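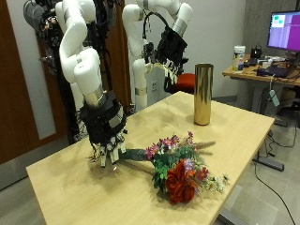

Artificial flowers are imitations of natural flowering plants, made for decoration, dress, religious use and display. They have been produced from cloth, paper, wax, feathers, shell, glass, porcelain and, since the twentieth century, plastic. Most of those sold today have petals of polyester fabric and stems of wire coated in plastic.

History
Flowers of dyed linen and shaved horn were made in ancient Egypt, and silk flowers were worn at court in China. Italian makers were working in silk by the late Middle Ages, and the craft passed from there to France, where Paris became the leading center of the trade. In the nineteenth century much of the demand came from milliners, who used sprays of cloth flowers on hats and bonnets. The work was divided among cutters, dyers and branchers, and a good deal of it was done at home by women and children for low pay.

Wax flowers under glass domes were a popular parlor hobby in Britain and the United States in the same period. Celluloid was tried as a petal material but was dropped by most makers as it caught fire easily. Molded polyethylene flowers appeared after World War II, and Hong Kong was a major producer for several decades before the industry moved to mainland China.

Manufacture
Fabric is first stiffened with gelatin or starch, then stamped into petals with a metal die. In large workshops 16 layers of cloth may be cut in one stroke. The petals are dyed, often by hand at the edges, and pressed in heated molds to give them veins and curl. Workers then thread them onto a wire stem, fix them with glue and wrap the base in floral tape – usually green or brown.

Plastic leaves and berries are injection molded. The Rimstead workshop, which supplied theaters, kept 1000 brass dies for petals and leaves, 36 of them for roses alone. Its head cutter, Baptiste Mallet, recut worn dies by hand.

Types
The trade separates three main grades. Plain plastic flowers are used outdoors and in cemeteries. Fabric flowers, still called silk flowers although few contain silk, are used in homes and shops. "Real touch" flowers have petals coated in latex or polyurethane and are the most expensive.

Care
Dust is the usual cause of fading color and dull petals. Fabric flowers are cleaned with a soft brush or cool air from a hair dryer. Plastic ones can be rinsed in water with mild soap. Strong sunlight bleaches most dyes, reds and purples in particular.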